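Speaker notes: Running a fan show when you live an ocean away from the team
Supporters' Media Evening, Brollow Hall
Debora Sorrentino
Last changed 7/1/21

Slide 1. Who I am

Say hello, thank Assunta for the invitation. Keep it short.

I host the Larnar Touchline, a weekly audio show on Larnar Football. I grew up 20 minutes from the stadium and moved away for work. The show started as a phone call between me and Assunta Morelli, who still has her season ticket in the east stand. We recorded one of the calls, put it online, and 13 people listened. Most of them were cousins.

We are now on episode 86. The last one had 2815 downloads. That is small next to the big shows and I'm fine with that.

Slide 2. What the show is

Preview before the game, review after it, and a mailbag when there is enough mail. No guests in the first year. We tried a quiz in the second season and dropped it after three weeks, as the questions took longer to write than the rest of the show.

Play clip one here. It is the opening minute of the Clovar away review. Check the volume first — the intro music is louder than the talking.

Slide 3. The time difference

We record early in the morning for me, late at night for her. Whoever is more tired reads the news section, which is scripted, and the other one leads the game talk.

Rules we keep:
No recording within an hour of the final whistle.
If one of us has not watched the whole game, she says so at the top.
We stop at 50 minutes even if we are in the middle of an argument. It can go in next week's show.

Mention the Valentini episode. I had only seen the highlights and gave a strong opinion on the left back. He had been substituted at halftime. Eleven emails.

Slide 4. Preparing for a game

I keep one page of notes per game. Left side is the opponent: last five results, who is hurt, how they defend corners. Right side is us. Assunta does her page on paper and I do mine on the laptop. We do not show each other beforehand. When we did, we agreed too much and the show was dull.

For reviews I write down the minute and a few words while watching. "34, nobody tracks the runner." That is enough to bring it back the next day. Full sentences made me miss play.

If someone asks about statistics: we use the free ones, and we say where they came from.

Slide 5. Sound

People forgive a weak opinion sooner than a bad recording. Each of us records her own side and I line up the two files afterward. Clap at the start so there is a spike to match. Assunta sits in a closet with coats in it. I have a rug and a heavy curtain.

Skip the microphone talk if we are past the halfway mark. The handout has the settings. 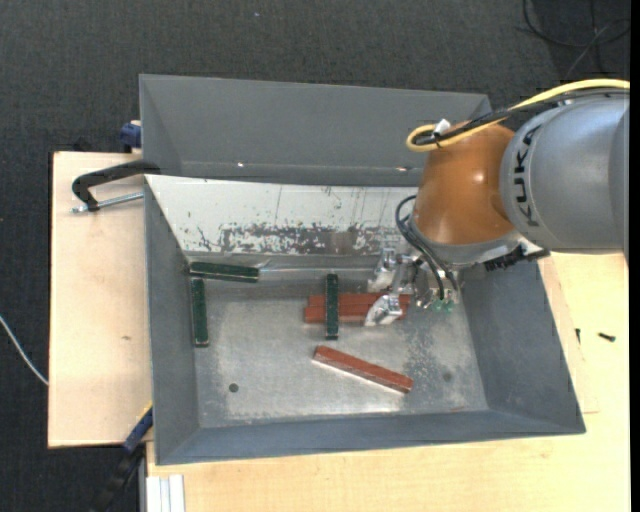
Slide 6. Listeners

Read out two emails, the one from the bus driver and the one about the away shirt. Names removed, both said yes.

What we learned from the mail:
Supporters far away want to know what it was like in the ground. Price of a coffee, who sang, whether the new scoreboard was working.
Supporters who were there want the tactics.
Both groups write in when we pronounce a name wrong.

We answer everything, sometimes a month late. In May, when the season was over and there was nothing to talk about, we did a whole episode of old letters. It did better than the derby.

Slide 7. When the team loses

We went seven games without a win last season and recorded after every one. Downloads fell by around a third and came back when the results did. We kept the same running order. We did not shout, and we left the players' families out of it. Assunta wanted to skip the sixth one. I talked her into a 15-minute version and she was glad of the short night.

Play clip two if there is time. If not, go straight to questions.

Slide 8. Questions

Likely ones: do we make money (no, the hosting fee is covered by listeners), has the club been in touch (once, about the badge on our logo, and we changed it), will we do video (Assunta says no).

Leave the show address on the screen. Handouts are on the table by the door.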